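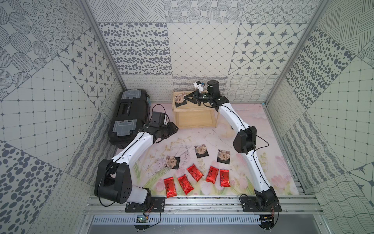
## 4. Packing the coaster crate

For crates going out with the Skillbridge craft kits, Monham and Piststead sites both. Do section 3 first (snack packets sorted).

**You need:** slatted wood crate, house-print coasters, black toolbox.

1. Lay the mat flat, pink side up. Marks and scuffs are fine - don't swap it for those.
2. Crate to the back, open side up. Toolbox on its side to the left, latches shut.
3. Coasters out in a loose row, picture up. Red snack packets stay in front, they go in last.
4. Check each coaster. Chipped edge or faded colour, bin it and write it on the stock sheet (item 3098).
5. Stand them along the top edge of the crate one at a time. House the right way up.

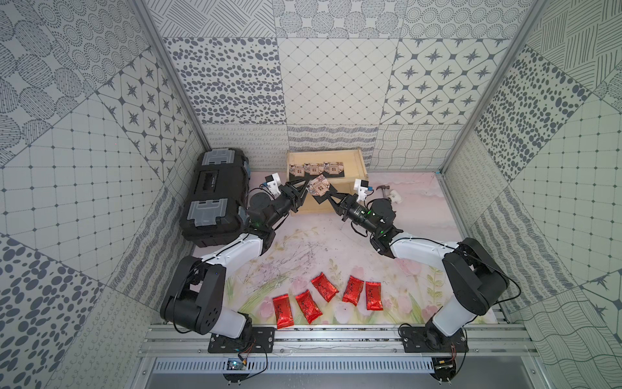
*Fig. 4.2 - Four house squares upright along the rim, another held just above the crate.*

**Note:** Hold by the edges. Fingerprints show up on the dark boarder.

**Caution:** Hammer stays out of the crate. Put it off to the right while you work, back in the toolbox when your done.

6. Look the crate over from the side. Slats should sit square, no splinters. Light sand if rough, 90 grit is too coarse for this - use the finer sheet. 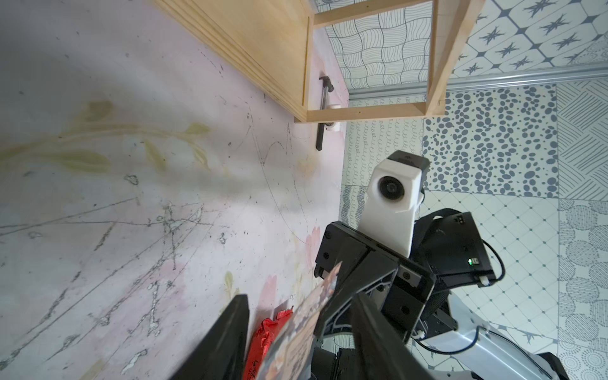
*Fig. 4.3 - Side on: thick plank and the open frame of thin slats.*

7. Wipe the mat, fold it, label facing out. Sönmez labels only, the December ones are out of date.

Max 30 crates to a pallet. Strapping is in section 5.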